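How I Get a Two-Armed Kitchen Robot Ready for Its Day

Hi! I'm Fouad Fawzy, and I look after a robot called Clitari. It has two arms, two hands and a whole lot of screws, and my job is to set it up so it can practice kitchen jobs. Before I let the real robot anywhere near a real kitchen, I let a pretend one practice on my computer. We call that a simulation. It's a lot like a video game, only the player is a robot! 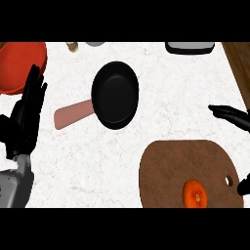
What's on the pretend counter?

In my simulation there's a white marble countertop, and Clitari looks down on it from straight overhead. There's a black frying pan with a pinkish handle, a big red-orange bowl, and a brown cutting board with an orange on it. Can you find the hand on the left? Its fingers are together and they point toward the bowl.

If a pretend robot bonks a pretend pan, I press a button and start over. If the real one bonks a real pan, I have to go find my dustpan and maybe an ice pack. So we do the clumsy part on the computer first.

Waking up the arms

The real Clitari lives in our workshop in Aralville. Every morning at half past seven I walk around it and look for loose cables. Then I switch on the power and step back behind the yellow line on the floor. (I always step back. Even when I'm in a hurry. Especially then!)

The first thing the robot does is find out where its own arms are. You can close your eyes and touch your nose, right? Your body just knows where your hand is. A robot has little sensors in its joints for that, and sometimes they get a tiny bit mixed up overnight. So each arm moves slowly to a starting spot called home. When both arms get there, a green light comes on and I get to finish my tea.

The fingertip check

Next come the hands, and this is my favorite part. I hold out a soft foam block and ask Clitari to squeeze it. The number on my screen tells me how hard it's pushing. An orange needs a gentle squeeze and a frying pan needs a firm one. If you mix those up you get juice on the ceiling.

I wipe every fingertip with a damp cloth too. Dusty fingers slip! The rubber pads wear out just like the bottoms of your sneakers, and I change them after 2,000 grabs. The computer keeps count for me. This morning it said 1,318, so these pads have plenty of life left in them.

When something goes wrong

Last April the left wrist started to squeak. It was a terrible squeak, like a mouse with a trumpet. I turned the power off, put my own lock on the switch so it couldn't be turned back on by mistake, and opened the cover. Inside was a little belt that had gone all fuzzy along one side. My friend at Belkadi mailed me a new one, and it took me most of an afternoon to fit it, mainly because I dropped the same screw six times.

After a repair I never go straight back to work. Clitari has to go home, squeeze the foam and do a slow practice run with nothing in its hands. Only then do I put the pan out.

Try it yourself

Put an orange and a plastic bowl on a table. Ask a friend to close their eyes and be the robot, and you be the programmer. You can only say things like "left hand forward a little" or "close fingers." See how long it takes to get the orange into the bowl. My niece and I needed some 400 instructions, and she was laughing for most of them.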